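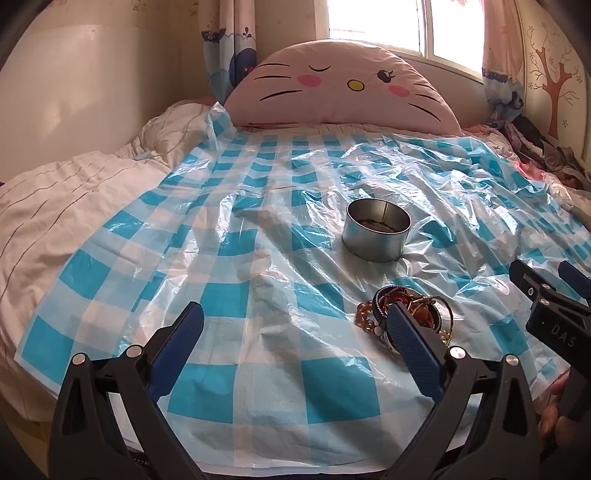 How a Computer Learns to Pick Up a Necklace

Part 2: From pictures to moves

Picking up a chain is hard for software. A block keeps its shape when you squeeze it. A chain bends, slides and gets caught on whatever is next to it. The program has to make new choices all the way through the job.

Step one: finding things

A camera picture reaches the computer as a grid of numbers. The first part of the program, called perception, sorts those numbers into objects. A pile of jewelry on a checkered plastic sheet is a good test. The sheet is shiny and full of wrinkles, and a bright fold can look a lot like metal. A polished tin is harder still – its side reflects the blue and white checks around it. The program must learn that those checks are not a hole in the tin.

Step two: choosing a plan

The next part is called planning. It picks a place to grip and a path to follow. Suppose the job is "put the jewelry in the tin." The plan could be: close the two fingers on the bangle, lift, move over the opening, let go. If a chain is tangled with the bangle, it may come along too, so the plan needs a check after the lift.

Step three: moving

The last part is called control. It turns the plan into small commands, such as "close the fingers a little more." In the Rernar program, control sends 40 commands every second. After each one it compares where the fingers are with where they should be, and corrects the difference.

Where the examples come from

The program learns from people. A person does the job with grippers held in the hands, and a camera on the gripper records it. Odette Langlois and Arif Sheikh trained Rernar on 743 recordings of small objects being moved. Six of every 40 were kept aside for testing, so the program could not simply memorize the answers.

Words to know

Perception: working out what is in a picture.
Planning: choosing what to do next.
Control: carrying out the plan and fixing small errors.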